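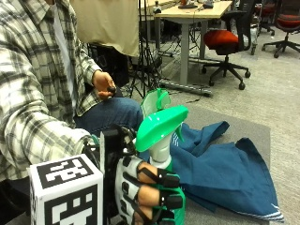 gusier_kanri
投稿日:2021年8月8日
手首姿勢の推定方式に関する中間結果を共有いたします。Gusier実証班では、人の手による実演から把持動作を学習させるにあたり、関節角はグローブ側のセンサで、手首の位置と向きは外部カメラによるマーカー検出で取得する構成を採用しております。マーカーは手首部に固定した白い立方体の各面に貼付し、対象物には緑と白のトリガー式スプレーボトルを用い、その傍らに青緑色の布を広げた条件としました。実演は300件を収録し、うち学習に使用したものは200件です。残りは評価用として分離しております。立方体方式は、平板マーカーを用いた従来の方式と比べて手首を回した際の追跡途絶が明らかに少なく、次期の標準手順として提案したいと考えております。ご意見をお願いいたします。

lerkano_h
ご報告ありがとうございます。Lerkano側で評価を担当している者です。
標準手順とすることには、現時点では賛成いたしかねます。比較対象の平板マーカーのデータは前年度の収録であり、照明も対象物も異なると理解しております。途絶の減少がマーカー形状によるものか、収録環境によるものか、提示の内容からは判別できません。
また、途絶の定義をご教示ください。検出が一フレームでも欠けた場合を指すのか、補間不能な長さの欠落を指すのかで、結論が変わり得ます。

gusier_kanri
ご指摘の前半につきましては、そのとおりです。同一環境での平板マーカーの再収録は行っておらず、報告書では「比較」の語を「参考」に改めます。
途絶は、補間処理で棄却された区間を含む実演として数えております。単発の欠落は計上しておりません。定義は収録手順書の付録に記載がありますが、本文にも転記いたします。

ymst_calib
横から失礼いたします。較正を担当しております。
立方体の場合、隣り合う面が同時に写っている間は推定が安定しますが、一面のみが正面を向くと、平板と同じ奥行き方向の曖昧性が残ります。手首を360度回す試験では、面が切り替わる付近で姿勢が跳ぶ例を当方でも確認しております。途絶の件数だけでは、この種の誤りが表に出ません。面間の相対姿勢の較正残差と、切替時の跳びの大きさを併記していただくのが適当と考えます。

lerkano_h
同意いたします。跳びは学習側にも影響します。棄却されずに残った不連続は、方策にとっては正しい動作として扱われるためです。

bawa_ma
Mohammed-Awal Bawaです。学習と実機評価を担当しております。日本語が不正確な箇所はご容赦ください。
私は少し異なる意見を持っています。学習前に手首軌道の平滑化をかけていますので、小さい跳びはほとんど消えます。実機で失敗した試行を見直しましたが、原因の多くは手首の姿勢ではなく、指の接触のタイミングでした。ボトルの胴を握る動作では、指先が触れる前に握り込みが始まる傾向があります。マーカーの議論は重要ですが、優先順位は指側の同期が上だと考えます。

ymst_calib
平滑化で消えるという点は、留保が必要です。遮断周波数を下げれば跳びは目立たなくなりますが、接触直前の速い動きも同時に鈍ります。指の接触が早く見えるのは、手首側の軌道が遅れている結果という可能性はないでしょうか。

bawa_ma
可能性はあります。遅れの補償は入れていますが、補償量は固定値です。平滑化の前の生データで、手首と指の時刻差を確認します。生データはPrarkovの保管領域に残っています。

darko_shomu
Darko事務局です。議論の途中ではございますが、他班からの照会が重なっておりますので、収録条件に関する質疑を以下に掲載いたします。回答はgusier_kanri様よりいただいたものです。
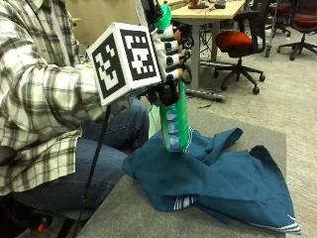
グローブの関節角は、収録者が替わった場合も同じ較正値を使用できますか。

収録者ごとに較正をやり直す必要があります。手の大きさにより関節軸の位置がずれるため、開いた状態と握った状態の双方で基準値を取得し、収録ファイルの先頭に書き込みます。同一の収録者であっても、グローブを着け直した後は基準値を取り直してください。

lerkano_h
掲載ありがとうございます。関連して確認ですが、今回の収録者は何名でしょうか。着け直しの都度の較正が守られていたかどうかも、記録から追える形になっていますか。

gusier_kanri
収録者は2名です。較正の時刻は各ファイルに残っておりますが、着け直しの時刻は手書きの記録のみで、突合には作業が要ります。収録者の内訳にも偏りがあり、評価用データは一方の収録者に寄っております。この点は報告書の制約事項に追記いたします。

lerkano_h
評価用データの偏りは、制約事項への追記では足りないと考えます。学習に使用した収録者の癖を測っているだけになるおそれがありますので、分割をやり直し、収録者別の結果を示していただきたい。布の形状についても同様です。布は試行のたびに形が変わるはずですが、初期形状をどのように決めたのか記載がありません。

gusier_kanri
布の初期形状は収録者に任せており、指定はしておりません。形状を固定すると、学習結果がその形に依存することを懸念した次第です。もっとも、評価時まで任意としたのは不適切であったと認めます。評価用には初期形状の写真を添え、再現できるようにいたします。分割のやり直しは承知いたしました。

ymst_calib
再収録を行う場合は、平板と立方体を同時に装着する案もご検討ください。同じ動作から両方式の推定が得られますので、環境差の問題は解消します。ただし手首部の重量が増えます。

bawa_ma
重量については賛成できません。今の取付でも長い収録では手首が下がります。同じ収録者が交互に着け替えて、順序を無作為にするほうが良いと思います。

ymst_calib
動作が揃わない分、必要な件数は増えます。その負担を許容できるのであれば、交互方式でも差し支えありません。

darko_shomu
標準手順への採用は次回まで保留とし、再収録の方式は引き続き本スレッドで協議をお願いいたします。分割変更後の結果は、8月中に共有領域へ格納してください。

bawa_ma
時刻差の確認について、途中経過です。生データでは、手首が指より遅れている試行と、遅れていない試行が混在しています。固定値の補償では足りないようです。試行ごとの推定に変更して、再学習を始めます。平滑化なしの条件も並行して回します。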